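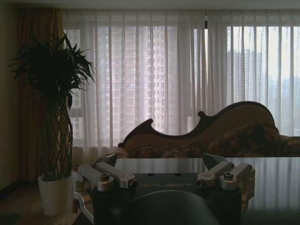 Figure 3. Living room of Household 8, looking towards the windows. The sheer curtains are mirrored in the dark tabletop.

4.2 The room nobody sits in

Household 8 keeps two places for sitting down. One is the kitchen, where the family eats, argues and does its tax returns. The other is the living room in Figure 3, which the family calls "the good room" and enters, by its own account, at Christmas and when somebody's in-laws are expected. Good rooms of this kind have been declared extinct in the design press more than once. Of the 20 homes in our Penska sample, 19 had a room or a part of a room that answered to the name.

The curtains were the first thing our hosts wanted to talk about. Sheers across a wall of large windows let in enough daylight to make the furniture visible and too little, in the mother's view, to fade it. She had read somewhere that upholstery loses its colour in five years if left to the sun, and had organised the room accordingly. Asked whether anyone read in there, her elder son replied that he had once tried and had gone to fetch a torch.

The table is a harder case. Its dark surface is so reflective that the folds of the curtains turn up in it as pale upright streaks, and respondents across the sample described tables like it with a mixture of pride and dread. The diary entries for Household 8 mention wiping it on most days and using it on very few. One entry reads, in full, "Dusted table. Saw dust." Adebisi, our coding scheme for domestic upkeep, has a category for work that reveals the need for more work, and polished surfaces accounted for a good share of it.

We had expected the table to be the least used object in the room. That honour went to the seat behind it.

4.3 The chaise lounge as a witness

The chaise lounge was bought in Rimonell from a dealer who, according to the father, described it as French and then, under questioning, as French in spirit. It cost 400 at the time, a sum he still gives without being asked. Its carved frame and patterned upholstery (Figure 4) place it well outside the taste of the rest of the house, where most things came flat in a box.

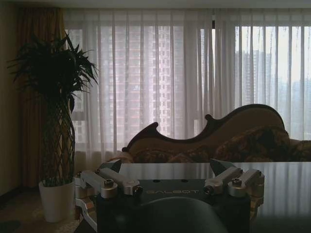 Figure 4. The chaise lounge behind the table, with its asymmetric carved back and brown-and-gold fabric.

The shape matters more than the pattern. The back climbs to a small scroll at the left, dips, and climbs again to a taller rounded crest at the right, so the piece tells its sitter which way to recline. Few people recline in front of guests. Visitors to Household 8 are reported to perch on it, upright and facing forwards, as if waiting for a train. Ayodele Nnaji, who carried out the interviews in March, perched as well and noted the fact in her field diary with some annoyance.

The family would not hear of selling it. When we put the Cloro disposal question ("If this left the house tomorrow, who would notice?"), every member of the household named someone else. The mother said her husband, the husband said his sons, and the younger son said the cat - a claim we had no means of testing. We return to these borrowed attachments in Section 5, where the sideboards raise the same problem in a more acute form.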